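Evaluation of the Tallen Two-Arm Folding Kit for Small Laundry and Textile Work
Student Project Report
Department of Mechanical and Production Engineering, Rerkolmont College
Submitted by: Tudur Prothero
Project supervisor: Fuad Gebru

1. Purpose of the project

The project reviewed the Tallen two-arm kit, supplied by Brikalach, as a possible purchase for the department's teaching laboratory. The supplier offers the kit to schools and small workshops for handling soft goods. The review was limited to clothing, and to the functions included in the standard package.

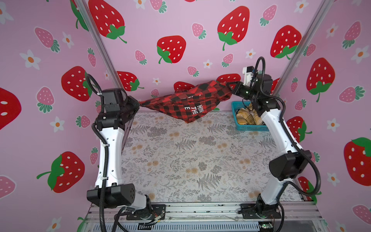
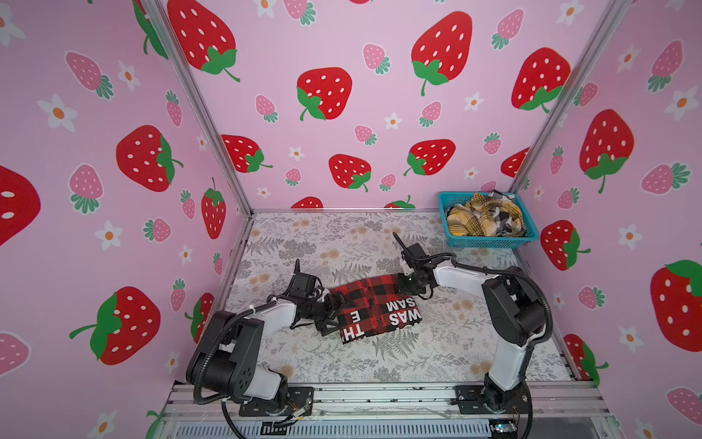

Figure 1. The kit at work on a red-and-black checked garment: held up between the two grippers (first picture) and folded on the work surface (second picture).

2. Description of the kit

The Tallen kit is delivered as two arms, a platform frame, a control unit and the Kumsa software, which is licensed for one computer. Each arm is bolted to the front rail of the frame and carries a two-finger gripper. The price quoted to the department was $2,112, which includes the software license for the first year but excludes the computer. Assembly required 4 hours with two people present. The printed instructions were adequate for the mechanical parts. The section on wiring was less clear, and the supplier was contacted once regarding the order in which the connectors should be attached.

The enclosure walls and the mat covering the platform are not part of the package. The department chose patterned coverings for both. The supplier's literature recommends a plain background, and the effect of this choice was therefore recorded under Section 4.

3. Method

A total of 31 folding trials were carried out in August. In each trial, one garment was placed on the mat by hand in no particular arrangement. The arms were then started from the Kumsa menu and left to run until the software reported completion or the operator pressed stop. A trial was counted as successful if the garment ended as a rectangle with no sleeve or corner extending past the edge by more than the width of a finger. No garment was used that weighed more than the limit given in the manual.

4. Results

The kit met the requirement in most trials with shirts and other light items. Three trials were stopped by the operator, in each case after one gripper had released the fabric during a lift and continued its motion without it. The software did not report an error in these cases – a matter that has been raised with Brikalach.

Lifting a garment between both arms was the most dependable part of the cycle. The final fold was less consistent, and thick seams were a frequent source of difficulty. The patterned surroundings did not prevent the software from finding a garment, although the first search took longer than the manual suggests it should. Garments with large printed lettering were handled in the same way as plain ones.

Noise was low enough for normal conversation beside the platform. The cable conduits on the arms require attention during setup, as a conduit fitted too tightly limits the reach of the wrist.

5. Assessment

The kit is considered suitable for supervised teaching use. It is not recommended at present for unattended work, given the missing error report described above. The supplier's telephone support was prompt and courteous. Replacement finger pads are sold separately, and the department should allow for at least one set in each academic year.

A second round of trials with towels and pillowcases is proposed, subject to receipt of the next Kumsa update. The trial record sheets are held by the project supervisor and may be consulted on request.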